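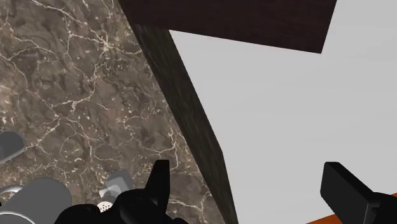
Noviembre, cuaderno de simulación, proyecto Fliltwood. Entrada de media tarde.

Sigo con la pregunta de la semana pasada: cuánto del fallo de la política en cocinas nuevas viene del aspecto de la encimera y cuánto de la geometría. Imtiaz Gazi sostiene que casi todo es textura. Yo no lo tengo claro y prefiero separar las dos cosas antes de volver a entrenar.

**Montaje**

- Entorno: cocina generada con Zureo, cámara de muñeca, los dos dedos de la pinza siempre a la vista.
- Política: la de Gerwood, sin reajustar. Mismos pesos que en la entrada anterior.
- Material de encimera en esta tanda: mármol marrón con vetas claras. La superficie gris lisa del otro lado del canto se queda como estaba.
- Episodios guardados hasta ahora: 2,394, contando las tandas viejas con encimera lisa.

He cambiado solo el material. Semillas, posiciones iniciales del brazo y luces son las mismas, así que cada episodio con mármol tiene su pareja en liso y se pueden comparar uno a uno.

**Lo que sale**

En las fases de transporte no veo diferencia. El brazo sigue trayectorias muy parecidas en los dos materiales y las curvas se superponen hasta que la pinza baja hacia la encimera. Ahí empieza a separarse: con mármol la política corrige más veces en lateral, sobre todo cuando una veta clara pasa cerca del canto oscuro. He mirado los mapas de atención de 25 episodios elegidos al azar y en bastantes el máximo cae sobre las vetas, que tienen mucho contraste. En la versión lisa el máximo se queda en el canto, que es donde lo esperaba.

Esto le da parte de razón a Imtiaz. Lo que no explica la textura son los fallos de acercamiento en diagonal – aparecen también en liso, con la misma semilla y casi en el mismo paso. Cuando la cámara mira el canto sesgado, la altura estimada se va hacia abajo con cualquiera de los dos materiales. Sospecho de la zona gris: es tan uniforme que no hay nada a lo que agarrarse para estimar profundidad. Falta comprobarlo.

**Errores míos**

Perdí buena parte de la mañana con una tanda que no valía. El script de Arruda para cambiar materiales guarda en caché la textura anterior si no se reinicia el proceso, y comparé liso con liso sin darme cuenta. Las diferencias salían a cero en todo, que debería haberme avisado antes. Borrada la tanda y añadido un reinicio forzado entre materiales. Quien use el script, que actualice la rama.

También he cambiado el umbral con el que marcamos una corrección lateral. El antiguo contaba como corrección el temblor normal de la muñeca. Con el nuevo bajan los totales en los dos materiales, pero la separación entre curvas se mantiene. Las gráficas de la entrada anterior están hechas con el umbral viejo y no se pueden poner al lado de estas.

**Pendiente**

- Repetir con la misma piedra y las vetas atenuadas, sin tocar el color base. Si las correcciones bajan, es contraste y no color.
- Poner una textura suave en la superficie gris y volver a pasar las semillas de acercamiento en diagonal.
- Lanzar 2 semillas más por condición. Las de ahora se quedan cortas para las diagonales.
- Preguntar a Imtiaz si su aumento de datos tocaba también el canto o solo la cara superior. En el código no queda claro y no hay comentario.
- Revisar si los reflejos de la piedra cambian con la exposición de la cámara. En el fichero de configuración está en automático – yo la dejaría fija para todo el experimento.

Dejo corriendo la versión con vetas atenuadas en la máquina grande. No la paréis, el registro va a la carpeta de siempre.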